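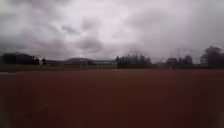
The outdoor test ground under heavy cloud, looking across the red surface to the goal frame and the tree line.

Home News Projects Test sites Downloads Contact

Zumik driven by hand on outdoor ground

December 14, 2021

Drirudcombe has begun teaching its Zumik ground vehicle by remote control on an open sports ground, after a first stage of work carried out indoors. The aim is for the vehicle to learn to cross a large flat area and stop square to a fixed landmark, using only what its camera sees and the commands given by a person at a handset.

The method is plain. An operator drives the vehicle through the whole task, from the start point to the stop. Steering and speed commands are stored alongside the camera view at each moment. A control program is then trained on the stored drives and has to produce a suitable command when given a new view. No map of the ground is supplied, and satellite positioning is switched off during both teaching and testing.

The recording software, named Skendar, was written in-house and first used in July for a sorting task on a bench. Two changes were needed for outdoor work. The handset link now carries a time stamp with every command, so that a delayed command can be matched with the view the operator was reacting to. The camera exposure is also fixed at the start of each drive. With automatic exposure the ground changed in brightness whenever more sky came into view, and the trained program tended to slow down when this happened.

The current set holds 65 drives. Each begins from a different place on the surface and with the vehicle pointing in a different direction, including some starts where the landmark is out of view and the operator must turn to find it. Drives in which the operator made a mistake and then corrected it are kept in the set and marked as such. Earlier indoor trials had used clean drives only, and the program trained on them had no record of how to get back on line after drifting off it.

A goal frame on the grass at the far side was chosen as the landmark. It has straight edges and is pale against a dark background, but it is small in the camera view from long range. At the longer starting distances the operators were found to steer first by the larger shapes on the skyline, and only later by the posts. The trained program seems to do much the same — covering the trees in the stored views made its early steering worse, while covering the goal frame had little effect until the later part of the run.

Operators work in spells of 40 minutes and then change over. Handling differs from one person to the next, chiefly in how early they begin to brake, and the training step is given a label for each operator so that the styles are not averaged together. A speed limit set in the handset stops the vehicle from being driven faster than the program will later be allowed to go.

Dull weather has been used for most of the drives to date. Even cloud gives few hard shadows, which makes the views easier to compare but leaves the set one-sided. Drives in low sun are planned next, along with repeat runs at the same starting points so that the effect of light can be separated from that of position. Until those are complete, results will be reported for overcast conditions only.

Kashindye, which supplies the handset, is working on a version with force feedback in the steering control. The present model gives the operator no sense of wheel slip, and slip has to be judged from the video alone. Drirudcombe expects to fit the new handset before moving from the red surface to grass, where slip is likely to be greater.

The drive format and a short guide for operators are listed under Downloads. The stored drives themselves will be added once the low sun runs have been checked.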